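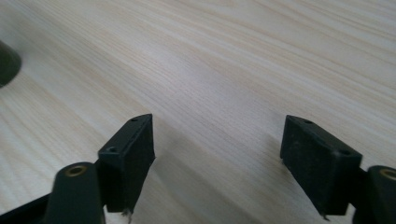
Plilesham Evening Bookbinding Club – members' blog

I joined the club in June knowing how to fold paper in half and very little else. Oranuch Srithong had asked me to write something for the blog once I'd finished a whole book, and the last one came out of the press at half past eight this evening, so I have no excuse left.

It's a plain notebook, sewn on tapes, with grey cloth on the spine and paper sides. I'd made three before it. The first had its pages in the wrong order, which doesn't matter much when they're blank, but I knew. The second wouldn't open flat. The third I gave to my sister, who keeps her seed lists in it.

The sewing is the part I like. You work along the fold, out round the tape, back in again, and at the end of each section you catch the one underneath with a kettle stitch. Mekdes Endale does this without looking and holds a conversation at the same time. I have to stop talking. My thread was too tight on the early books and it tore through the fold of the outer sheet. She told me to pull along the spine, never straight up towards me, and I haven't torn one since.

Glue is where I lose time. I used PVA on everything until Hagos Gudeta let me try his wheat paste. It's slower to dry and you can slide the paper about for a minute or so, which helps with the corners. It also goes off. I left a jar on the windowsill at home and had to throw out the jar as well.

Grain direction took me longest to understand. Paper bends more easily one way than the other, and so does board, and if they don't run parallel to the spine the covers warp. I'd read this twice and still cut a pair of boards the wrong way round. They curled up overnight like stale toast. Now I pencil an arrow on every sheet before I cut anything.

Materials cost less than I'd feared. The bone folder and needles were the only things I bought new. The cloth is an offcut from the shop in Brosham, and Tolera Abera splits a pack of 1000 sheets with me, cream, a bit heavier than printer paper. We've got through roughly 450 so far, mostly his, as he's making account books for his brother.

Next I want to try a rounded spine. Josefien Groen has offered to show me with the backing hammer – she says to bring a book I don't mind spoiling, so it'll be the second one.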